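Last revised April 2018

# Refinishing a Tabletop in Matte Dark Gray

This procedure covers a solid wood or veneered tabletop that already carries a clear finish in fair condition. It does not cover melamine, raw particle board, or anything with an oil finish that is still curing. Work time is spread over several days, most of it waiting.

A matte dark surface shows sanding scratches, dust and lap marks more readily than a light one. Preparation takes more time than coating. Plan for that before moving the table out of service.

## Materials

- Random orbit sander, 5 inch, with 120, 180 and 220 grit discs
- Sanding block and 320 grit paper for use between coats
- Degreasing cleaner and clean water
- Bonding primer, tinted gray at the store
- Waterborne matte enamel, dark gray, one quart
- Waterborne matte polyurethane, one quart
- 4 inch foam roller, high density, with spare sleeves
- 2 inch synthetic brush for the edges
- Lint-free cloths and a fine mesh strainer

The table used for these notes is 57 inches long and came out of the Contreras workshop with a satin varnish on it. One quart of enamel covered it with enough left for later touch-up. The color was mixed from the Hitedstead fan deck, chip 2704. Write the chip number on masking tape under the top. Matching a dark gray by eye later is difficult, and a can label does not stay readable.

## Step 1: Clean

Wash the surface with degreaser before any sanding. Sanding first drives wax and kitchen grease into the scratches, where primer will not stick. Rinse with clean water, wipe, and let the top dry overnight.

If water beads anywhere after rinsing, wash that area again.

## Step 2: Sand

Start with 120 grit if the old finish is chipped or uneven. If it is sound, start with 180. Keep the sander flat and moving, and overlap each pass by half the disc. Do not tip the sander onto the edges; the veneer there is thin and will break through quickly.

Finish with 220. The surface should be uniformly dull when checked with a lamp held low at one end. Shiny spots are low spots that the disc has missed. Do those by hand.

Vacuum, then wipe with a cloth dampened in water. Do not use a tack cloth under waterborne products. Some leave a residue that causes fisheyes.

## Step 3: Prime

Roll on one thin coat of primer, working the length of the top. Brush the edges first, then roll the face, so that the brush marks along the corner are leveled by the roller. Allow the full recoat time on the can. Sand lightly with 320 and remove the dust.

Dark knots that show through get a second coat of primer. Do not rely on the enamel to hide them.

## Step 4: Color coats

Stir the enamel slowly for several minutes. The flatting agent that makes it matte settles to the bottom, and an unstirred can gives a glossier first coat than second. Do not shake it. Pour through the strainer into a tray.

Apply two coats, sanding with 320 between them. Keep a wet edge. Roll the full length of the table in one lane, move over by half a roller width, and return. Do not go back over a lane after it begins to set.
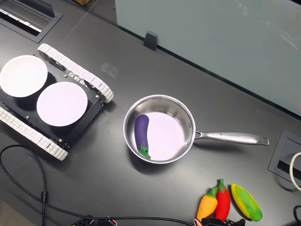 Leave the second coat alone for at least 24 hours. Enamel is dry to the touch long before it has any hardness, and a fingernail will mark it well into the second day. Temperature matters more than the label suggests. In a room below 60 degrees, double every interval.

## Step 5: Topcoat

Matte polyurethane goes on milky and clears as it dries. Three thin coats are better than two heavy ones. A heavy coat over dark gray can dry with a cloudy cast, and the only repair is to sand it back and recoat.

Do not sand the final coat. Any abrasion changes the sheen in that spot and cannot be blended on a matte surface.

If dust settles in the final coat, leave it. After a week, rub the spot lightly with a piece of brown paper bag.

## Step 6: Cure

The top can carry light objects after three days. Full hardness takes three to four weeks. During that time:

- Lift things onto the surface and lift them off. Do not slide them.
- Keep rubber feet and vinyl mats off it. Plasticizers can soften a fresh coating and leave a permanent print.
- Wipe spills with water only.
- Put a trivet under any hot cookware, then and afterward. Waterborne polyurethane has modest heat resistance.

## Care

Clean with a damp microfiber cloth and a drop of dish soap. Avoid furniture polish, which fills the texture and raises the sheen in patches. Rubbing hard at one mark will burnish it. If a burnished spot bothers you, the whole top has to be scuffed and given another coat of polyurethane. Spot repair does not work on matte.

Metal marks are usually deposits left on the coating by softer metals, and most come off with a melamine sponge used very lightly. Test it under an overhang first.

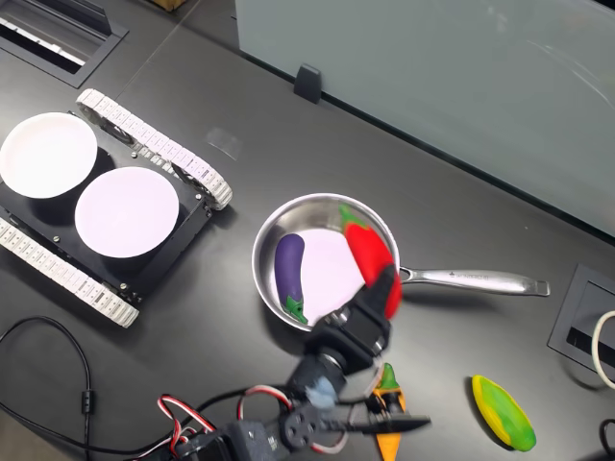 Noemí Cárdenas wrote in to say that she followed the schedule above with Flarevent enamel and got faint stripes down the length of the table, visible only from one end. She had used the same roller sleeve for both color coats, washed in between, and asked whether the sleeve was at fault.

Probably it was. A washed foam sleeve holds water in the core and releases it partway through a lane, thinning the enamel there. Use a new sleeve for each coat. If the stripes are already under the topcoat, scuff with 320, apply one more color coat, and repeat Step 5.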